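How to Clean a Computer Mouse and Mouse Pad (and What You Can Skip)

Posted in Desk & Table Care, 30/10/2024
By Viera Vávra

Search for advice on cleaning a mouse and you will be sold something within a minute. Foaming sprays, gel putty, a kit with three brushes in a zip pouch. I have tried most of it. The Pondetti desk kit cleaned my mouse about as well as an old T-shirt did, and the T-shirt didn't leave lint in the wheel.

What you need

A soft cloth
Rubbing alcohol for a plain mouse, or water with a drop of dish soap for a printed one
Cotton swabs
A wooden toothpick
A bowl of lukewarm water

Step 1. Unplug it

Pull the cable, or switch the mouse off if it's wireless. People skip this and then wonder who opened 64 browser tabs.

Step 2. Look at the shell before you wet anything

A plain shell will usually put up with a little alcohol. A printed one may not. Cartoon characters and pastel designs can be sealed under a clear coat or they can be sitting right on the surface, and the box rarely tells you which. Claims like "wipe-safe artwork" don't impress me much. Test a spot near the back with a damp swab. If color comes off on the cotton, stop there and use a barely damp cloth for the rest.

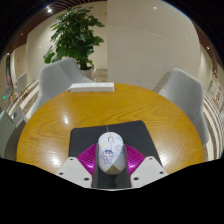

Step 3. Seams and wheel

Run the toothpick along the seam between the buttons, pulling the dirt toward you. Don't push down. Roll the wheel a little at a time and wipe it with a swab as you go. Compressed air gets recommended for this part, and I remain unconvinced. It moves crumbs from where you can reach them to where you can't.

Step 4. The underside

Wipe the feet and dab the sensor window with a dry swab. Half the "broken" mice people hand me have a hair in there.

Step 5. The pad

Cloth pads can be washed by hand in the bowl with dish soap. Rinse until the water is clear, press in a towel and dry flat overnight. Hard pads only need a wipe. I would stay away from the washing machine, whatever the forums say. Mine came out shaped like a potato chip.

Step 6. The table

Wipe under the pad too, especially on polished wood. Grit trapped there can scratch the finish. Use a damp cloth along the grain, then a dry one, and let the wood dry for 20 minutes before the pad goes back.

Comments

Oldřich Hubáček: Alcohol took the face right off my daughter's mouse. Wish I'd read step 2 first.

Emília Vlček: I still use compressed air and my wheel is fine.

Viera Vávra: Glad to hear it. I'm keeping the toothpick.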